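Plastic mailer

A plastic mailer, also called a poly mailer or mailing bag, is a light, flexible envelope used to ship goods that do not need a rigid box. Most are made from polyethylene film and close with a strip of adhesive under a folded flap. They are widely used for clothing, bedding, soft toys, books and small household items.

Materials

The usual material is low-density polyethylene, often blended with a stiffer grade to resist tearing. Film for mailers is commonly made in two or three layers that are melted and blown together. The outer layer may be white or colored so that it takes ink well, while the inner layer is often dark gray or black to hide the contents.

Thickness is a trade-off between cost and strength. Thin film is enough for a folded shirt, but goods with corners can push through it. Padded versions add a lining of bubble film or foam. Some sellers use mailers with recycled content, which can have a duller surface and small specks in the film.

Manufacture

Plastic pellets are melted and forced through a ring-shaped die, and air is blown into the soft tube to stretch it into a bubble. The bubble cools, is pressed flat and is wound onto rolls. The film is then printed, folded, sealed along the sides with heat and cut. The adhesive strip is laid down near the end of the line and covered with a release liner, which the packer peels away.

The Kadrić plant at Nornalmont runs 2 lines of this type, one for plain stock and one for printed orders. Plain bags are kept in a range of standard sizes. Printed bags are made to order, and the printing plates are stored for repeat runs.

Printing and labels

Printed mailers carry a seller's name, a pattern or handling marks. One or two ink colors are the most common choice, as each added color needs its own plate. Red and black are popular on white film, where they stand out well.

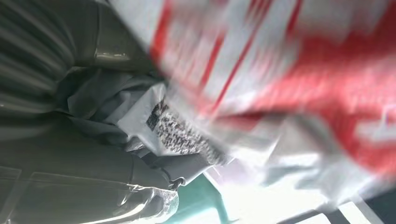

A white plastic package with a printed label, next to a red-and-white plastic bag.

The shipping label is normally a separate sheet with its own adhesive backing. Many are printed on heat-sensitive paper, which needs no ink but can darken in a hot vehicle or fade after long exposure to light. Packers are usually told to place the label on the flattest part of the bag, away from the seams and the flap. A barcode that runs over a crease may fail to scan, and the parcel then has to be keyed in by hand.

Handling and sorting

Mailers take up less room than boxes and weigh very little, but they are harder to sort. They do not stack, they slide on sloped chutes, and loose corners can catch in the gaps between conveyor belts. Older sorting halls were laid out for cartons and letters, and many handle bags on a separate line.

The parcel hall at Luladley added a bag line with 70 outlets. In its first full November the line handled 3664 bags on its busiest Friday, compared with 2779 on the same day of the week before. Bags that could not be read by the scanner were sent to a side table and relabeled.
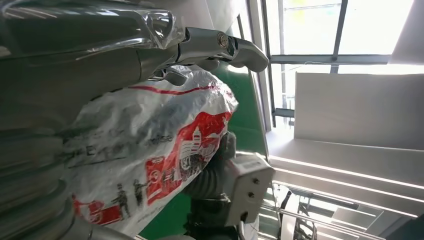

White plastic bag with red and black printing, held by a metal gripper.

Reuse and disposal

Some mailers have a second adhesive strip so that the buyer can send goods back in the same bag. The bag is opened along a line of small holes, and the second strip is used for the return trip.

Polyethylene can be recycled, but many household collection programs do not accept it, as film can wrap around the shafts of sorting machinery. Drop-off bins at stores are a common alternative. Paper labels are often cut off first, and padded mailers that join paper to plastic are generally refused. The town of Prutard collects clean film at its transfer station and bales it for sale.

See also

Bubble wrap
Padded envelope
Packaging film
Shipping label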